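Kandar bin-picking cell: progress report to Gromunberg
Reporting period ending Saturday, July 14, 2018
Prepared by Suha Azar; fault analysis by Arwel Meredith

1. Status
Picking trials stopped for five working days after a protective stop on the arm. They have since restarted at reduced speed. The grasp planner work was not affected. The mixed-object trials are behind plan and the revised date is given in section 4.

2. The fault
During run 151 the arm halted on a torque limit while moving down towards the bin floor. The log shows the wrist 12 mm below the lowest height the planner had asked for. No one was inside the guarded area and no one was hurt. Roscoe Abernathy pressed the emergency stop, isolated the cell and recorded the joint positions before the arm was backed out by hand control.

3. Cause
Two faults combined. The bin had moved on the table since the last calibration, so the stored floor height was wrong at the back edge. The software floor limit should have caught this, but it had been left switched off after a tool change. Qusai Matar confirmed from the settings history that it had been off for 245 runs. Our start-up check did not include it.

We first suspected the wrist cabling, as a snagged cable can give a similar torque reading. Continuity tests on all lines were clean and this was ruled out.

4. Actions
The floor limit is now read back at start-up and the cell will not run without it. Bin position is checked against the calibration before each session. Approach speed near the floor is halved until Hanan Chamoun signs off the new limits. Gripper alignment was checked and found within tolerance – one finger pad was replaced as a precaution.

Still open: the review of the stop distance with Cluvar, and a written procedure for tool changes. Mixed-object trials will now finish in October. We ask for no change to the budget.
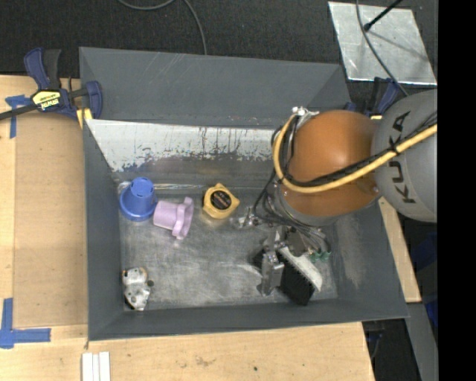 Figure 1. The KUKA arm at the bin with mixed objects; the bin is clamped to the table.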